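Section 3: Fitting the sloping panel to your Naqvi sorting bin

Thank you for getting this far! If you have worked through Section 2, your bin should now be unpacked, wiped out and ready for its panel. This part is quite short, but do read it through once before you pick anything up, as it is much easier with both hands free and the clamps within reach.

The panel divides the bin in two. Small things placed on the slope travel down to the front, where they are easy to get at, and the compartment behind stays clear for whatever you would like to keep apart.

You will need: the bin, the sloping panel, two spring clamps and a soft cloth.

1. Put the bin on a steady table. It is a large thing, and on a smaller table the far part may reach out past the edge - this is fine so long as most of the weight sits on the top.

2. Lower the panel in with its foot towards the front, and let it lean back until it rests evenly against both side walls.

3. Squeeze open the first clamp and fit it over the side of the bin at the place where the panel meets the wall. Let go gently.

4. Do the same on the other side. The two clamps needn't stand at the same angle, and you may find that one leans over a little.

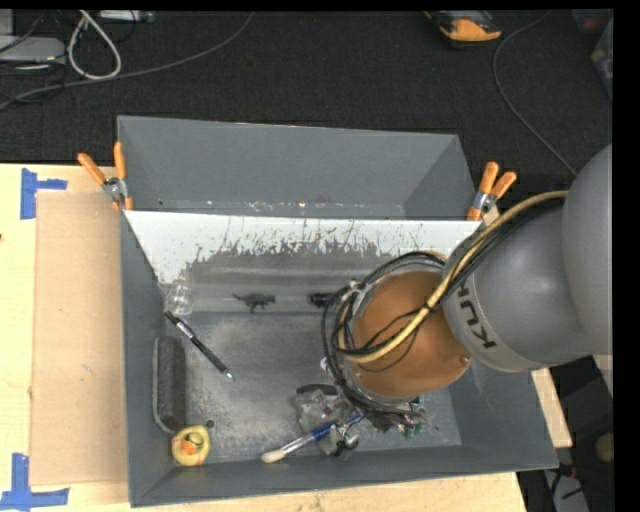 5. Press lightly on the middle of the panel with your palm. If it shifts, take off one clamp, straighten the panel and try again.

6. Try a few small items on the slope, such as a toy figure or a little plastic cup, and see where they come to rest.

CAUTION: Keep your fingers well away from the clamp tips as they close. The springs are stronger than they look, and small children should not be given them to play with.

Note: The face of the panel will wear with use. Scratches, streaks and grey patches are quite usual on one that has had a busy life, and a Sukance replacement panel (part 116) can be ordered from our Skerkcombe shop whenever you feel like a fresh one.

When you are happy with the fit, go on to Section 4, where we look at cleaning the rear compartment.

Guide revised 11/01/2021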